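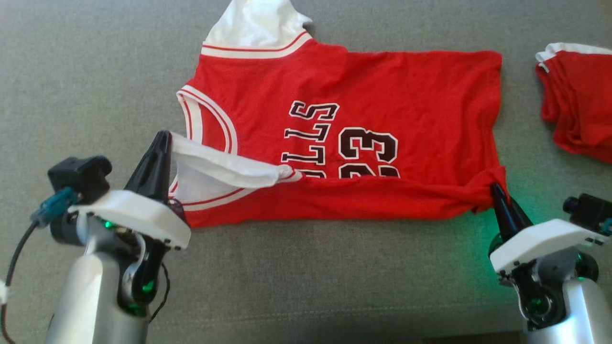

How to Check a Celebrity Net Worth Figure Before You Repeat It

Type any singer or reality star into a search box along with "net worth" and you'll get a number in bold type. It looks solid. Most of the time it's a guess that has been copied so often that it now looks like a fact. I've spent too many evenings chasing these numbers backward, and I no longer trust one until it has passed the steps below.

Step 1: Write down the number and where you saw it

Copy the figure, the site name and whatever the page says about how it got there. If the page says nothing, write "no method." You'll be writing that a lot.

Step 2: Look for the first page that used it

Search the exact figure in quotes with the person's name, then sort by date if your search engine allows it. I did this for the lead of Jinley, a streaming drama, who was supposed to be worth $24 million. Every page I opened pointed to another page, and the trail ended at a fan blog with no source at all. A dozen sites agreeing means very little when they all copied the same line.

Step 3: Find out what is being counted

Net worth is what a person owns minus what they owe. Earnings are what came in. Gossip pages swap the two all the time. If a tour "made $112 million," that's probably ticket sales, and the venue, crew, promoter, manager and tax office all get paid before the singer does. Read the sentence around the number and ask whose money it is.

Step 4: Separate public records from everything else

Things you can often check:

Property sales, through county records
Court filings, including divorces and lawsuits
Filings from companies that trade on a stock exchange

Things you usually can't check:

Fees for a single role
Endorsement deals
Mortgages and private loans
What's in the bank

That second list is most of a star's money. Any page claiming to know it to the dollar should make you suspicious.

Step 5: Treat company values with care

A headline says the skincare brand Rornent is valued at $184 million, and by dinner its founder is "worth $184 million." Find out how much of the company the founder still owns. Then ask who set the value. A price agreed to by a few investors isn't cash, and it can drop before anyone sells a share.

Step 6: Check who gains from the number

Publicists like big figures. So do brands about to launch, and websites that sell ads on every click. When the Sotgate reunion special was coming up, the cast's fortunes seemed to grow every week, with no new deal reported anywhere. Maybe they all got rich in July. I doubt it.

Step 7: Decide what you can say

If you found a record, cite the record. If all you found was an estimate, call it an estimate and name who made it. If the trail went nowhere, leave the number out. I dropped it completely from my page on the pop duo Ķēniņš, and the page reads fine without it.

A note on ranked lists

"Top 100 Richest Stars" pages are the worst of the bunch. A ranking needs every figure on it to be right, and measured the same way on the same date. Check two or three names using the steps above before you believe the order.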